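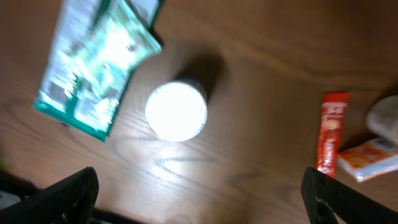

About us

Hello, and welcome to Helline! I'm Tharushi Weerasinghe and I run this small press with my friend Gladys Sotelo. We publish novels, mostly historical ones with something a bit odd going on underneath, and now and then a book of short stories if we both fall for it.

We met on a night shift at a hotel reception desk, where the quiet hours were very good for reading and not much good for anything else. Gladys was writing her first novel in the back of an old bookings diary. I read the opening chapter between check-outs, told her the uncle had to go, and we didn't speak for 2 days. The uncle went. The book became Salazar, and it was the first thing we ever printed - 98 copies, paid for out of our wages and sold mostly to people we were related to.

Our second title, Drikano, did rather better. It's a family story set on an island that isn't on any map, and readers still write to ask us where the ferry goes from (sorry, we don't know either!).

These days I do the editing and the emails, and Gladys looks after covers, printing and anything involving a spreadsheet. She's also still writing, very slowly, and I've been promised the next one by February. I've been promised that before.

Sending us your work

We open for submissions every February. Please send the first 30 pages and a short letter telling us a little about yourself and where the story came from. We read everything ourselves, so a reply can take up to 60 days - do nudge us after that. We don't take poetry, picture books or memoir, and we never charge a reading fee.

Buying our books

You can order straight from the shop page, or ask your local bookshop to get them in for you. If you run a reading group, drop us a line first and we'll sort out a discount. Gladys will even come along and talk if there's cake.

Page last updated 28 Jul 2023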